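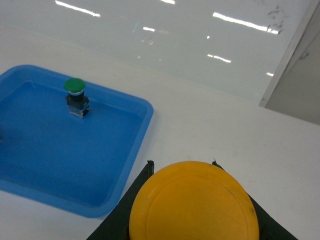
By Mutua Obura
Sep 3, 2022

The Banham Adult Learning Center will open enrollment on Monday for its expanded evening program in the electrical trades, the center's board has confirmed. The program will offer 340 places across two terms, with classes held at the main building on Nyaga Street and at a second site in Grarside.

The expansion was approved in March after a review of course demand across the district. According to the center's annual report, 3,319 residents applied for evening classes of all kinds in the last school year, and 2,409 were given a place. Most of those turned away had applied for courses in wiring, motor control or building maintenance.

"The district has had a waiting list for these subjects for several years, and the board considered that it could no longer be met by adding a class here and there," the center said in a written statement. "The new schedule gives the electrical trades their own department, with its own budget and teaching staff."

Under the new arrangement, students will begin with a common first term covering basic circuits, safe working practice, tools and the reading of wiring diagrams. In the second term they will choose between household wiring and control equipment. The control equipment option includes switches and pushbuttons, relays, indicator lamps and small motor starters, and is intended for those who work, or hope to work, in plant maintenance.

A green pushbutton with a domed cap is among the types of part that students will learn to identify, mount and test. Instruction will also cover the common color markings used on operator controls and the keeping of written test records.

Classes will meet two evenings a week, from 6:30 to 9 p.m. Students who miss more than four sessions in a term will be asked to repeat it. Tuition for district residents remains at last year's level, and the center will lend hand tools and meters for use on site. Safety glasses and closed shoes must be supplied by the student.

The Grarside site, a former branch library, has been leased for five years. Work on its electrical supply and ventilation was completed over the summer, and the county inspection was passed without conditions. Parking is limited, and students are advised to use the Flasteo bus line, which stops at the corner outside the entrance -- the last departure toward Banham on weekday evenings is at 9:40 p.m.

Applicants must be 18 or older. No earlier training is required for the first term, although a short arithmetic check will be given at registration. Those who hold a certificate from another school may ask to enter directly at the second term and should bring the original document with them.

Registration forms are available at the front desk on Nyaga Street and at all district libraries. Completed forms may be returned by mail or in person. Places will be assigned in order of receipt, with priority given to applicants who were on the waiting list at the end of the last school year. Letters of acceptance will be mailed within ten working days.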